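Packaging Basics, Week 9: The Paper Cup
Handout for the Saturday section
Instructor: Rin Nomura

Welcome back! Last week was corrugated board, and I know a few of you found flute profiles slow going. This week we get to the paper cup, my favorite object in the whole course. Please bring one to class, any size, as long as you don't mind cutting it open.

1. The blank
Cut your cup down the side seam and peel off the bottom. Flatten the wall on your desk. Most people expect a rectangle and get a piece of a ring, a fan shape with two curved edges! The longer curve becomes the rim and the shorter one goes around the base. If you extend the two straight sides until they meet, you have found the center of both arcs. Try it with a ruler on a big sheet of newsprint.

2. The taper
Cups are wider at the top so they nest. Stack 50 of them and the pile is far shorter than 50 cups end to end, and that saves a huge amount of shipping space. Too little taper and the cups jam together; too much and they tip over easily. We'll stack the Kiltmont samples in class and measure how much height each extra cup adds.

3. The rim
The top edge is curled outward on itself by a heated tool. It is such a small thing and it does so much: it stiffens the mouth, gives the lid something to snap onto, and feels nice to drink from. Squeeze a cup with its rim, then snip the rim off and squeeze again. You'll feel the difference right away.

4. The wall
Single wall is one layer of board with a thin lining. Double wall adds a sleeve with air behind it. Some cups have a raised or rippled outer surface, so less of your hand touches the hot part. Run a fingernail down yours and write down what you feel.

For Tuesday's lab group only: Haruto Higuchi has the key to the sample drawer, and the calipers are in there too.

Homework
Draw a blank for a cup of your own, full size, with a seam allowance on one side. Add a simple logo, then roll it up and tape it. Extra credit if it holds 9 pennies without sagging.

Reading: the Trimamside booklet, the chapter on forming. Skip the part on waxed cups, we'll do that in September with the new group.

5. Printing on a curve
Artwork goes on while the board is flat, so you have to draw it bent to follow the arc, or a straight banner will droop once the cup is rolled. Then think about which way the cup faces. With two green ribbon logos, one on each flank, the front is left plain white and the small white lettering turns away around the sides, getting harder to read as it goes. Would you move them? Make one version with the logo front and center, one with a pair, and set both on a table across the room before you decide which you like.

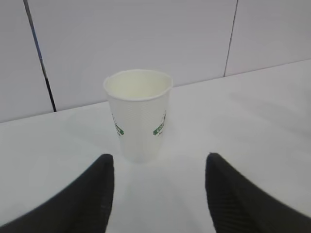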